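Stuffed toy

A stuffed toy is a figure with a soft outer covering, sewn from cut pieces of cloth and packed with a yielding filling. It is also called a plush, a soft toy, a stuffie or, by adults buying one for themselves, a collectible. Most represent animals, though the likeness is often a matter of good will on both sides.

Construction

The covering is cut from pile fabric, sewn inside out, turned through a gap and filled. The gap is then closed by hand, usually in a spot the maker hopes will not be studied. Early fillings included straw, sawdust and wool waste. Polyester fiber later replaced most of them, to the relief of anyone who had tried to wash a bear full of sawdust.

Pile is measured by length. Short pile shows the shape of the body clearly and also shows every mistake in the pattern. Long pile hides both.

Imaginary creatures

Toy makers have long sold animals that do not exist. The practical case was made by the pattern cutter Imogen Whitlock, whose handbook for home sewers notes that customers will return a horse with wrong legs but have no firm views on the legs of a monster. Her former employer, Strobel, dropped its farm range soon after and sold more than 2000 of a creature called the Plurkby in its first December. The Plurkby had a tail at each end. Letters to the firm asked which was the front, and the firm gave different answers.
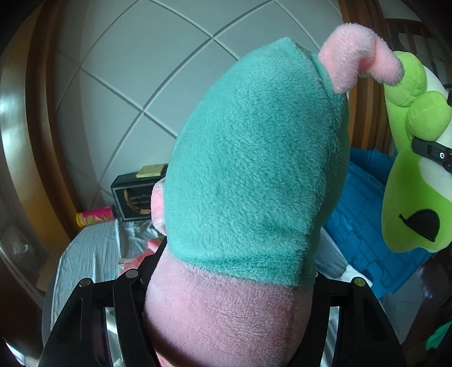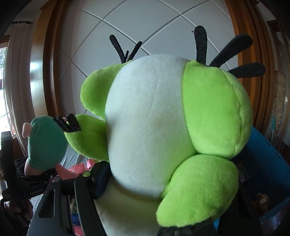 Plush toys with short-pile coverings; the second has black antennae.

Collecting

Collectors prize original tags, unfaded color and a lack of evidence that a child was ever involved. The Rotitz rabbit, made in a run of 200, is sought mainly for a misprinted tag that calls it a duck. Bakari Kirui, author of the standard price guide, rates the duck tag above the rabbit itself and advises buyers short of money to consider the tag alone.

Care

Surface washing with a damp cloth is the usual advice. Machine washing is widely practiced and seldom admitted. The repair shop at Virkadthorpe, run by Awuor Ndung'u, keeps a drawer of spare eyes sorted by size, and matches replacements to the surviving eye unless the owner asks for an improvement.

See also: Rag doll; Teddy bear; Puppet; Upholstery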